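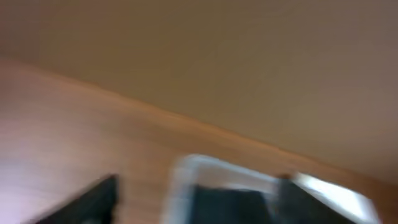 Home | Clubs | Gallery | Contact

The Bastcombe robotics club has 18 members this year and meets after lessons until 16:30. Our spring project is picking and placing, using one arm and whatever tubs we can find. At this point the two black fingers are down at the pale container on the wooden table, one on either side of its dark interior. Édgar Cáceres wrote the grip routine and Bendik Lindholm looks after the wiring.

The team has logged almost 700 attempts so far. We take the arm to the Cedby schools meet in April, where 9 clubs are entered.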